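From: Ama Dramani
To: cell-software list
Subject: Re: Re: dimensioner stage, bag pose and the release check

On the July build, someone on the Dikach side wrote:

> We still see the grasp planner return a valid plan on soft mailers
> and then time out in the place check. Is the tolerance too tight, or
> is the mask wrong? We run Hulosum defaults with the segmenter
> at 300 points per contour.

Head view first, then two wrist views, same station: 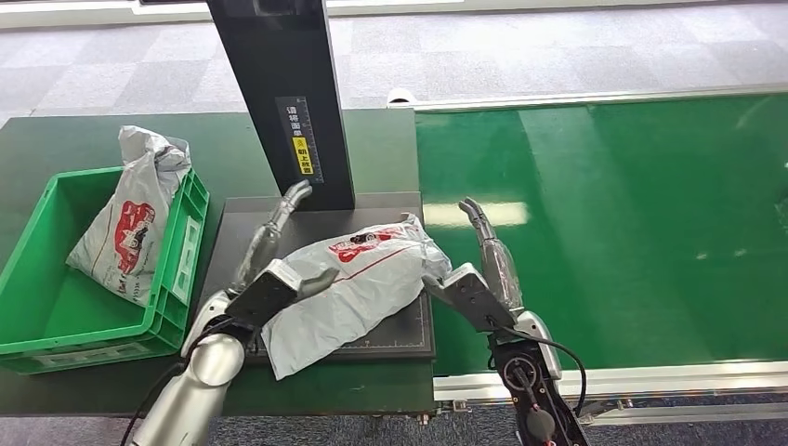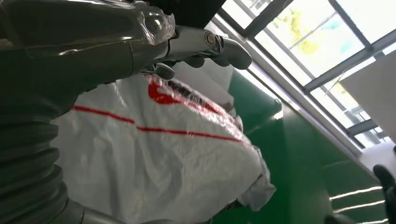
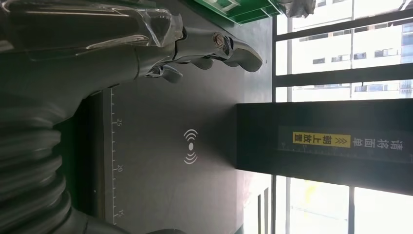
The tolerance is fine. The mask is wrong, and it is wrong in a way the place check can't recover from. Fundum fits an oriented rectangle to the contour and takes its center as the bag pose. With a woven bag lying as in the head view, left end over the front edge of the platform and right end bunched up, the rectangle covers both ends and the center lands off the mass. Please stop using the thin red stripe as an orientation cue, too. It follows the folds, and in the first wrist view it dips in the middle, so a line fit to it gives a yaw that means nothing.

What I have in the branch:

1. Clip the contour to the platform polygon before fitting. The polygon comes from the ruler ticks (25, 20 and 15 read well from the wrist when the mat is clear) and is cached until the next recalibration.
2. Anything outside the polygon counts as overhang. Over 400 contour pixels, the planner requests a push before release.
3. Place check timeout goes to 1,000 ms, from a parameter.

Replay on 3,581 logged placements is running now. Ristić driver users need to rebuild, as the pose message has a new field.

Open question: do we want the overhang value published or only logged? I lean toward published.

Ama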